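By November I had drawn the Cerkow logo 400 times, if you count napkins, and I do.

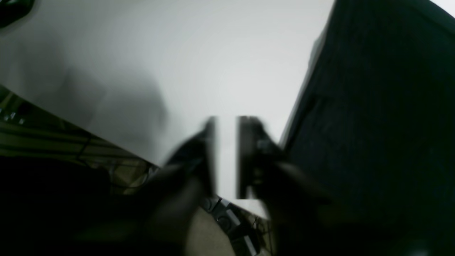

The trouble was the C, which kept wanting to be a moon, and a moon was no use at all to a firm that made raincoats. I gave it a softer colour and, heaven help me, a little umbrella.

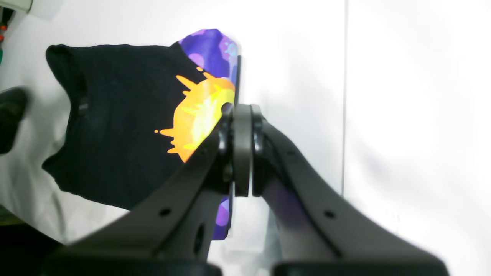
Pliltex had one with an umbrella already, came the reply from Cerkow, and could the C perhaps look more like weather? So I put the kettle on, dear reader, and at 10 that night I drew one fat raindrop sliding down the inside of the curve, and I loved it!

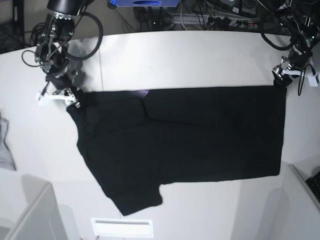 Black T-shirt on a white table

They took it by breakfast.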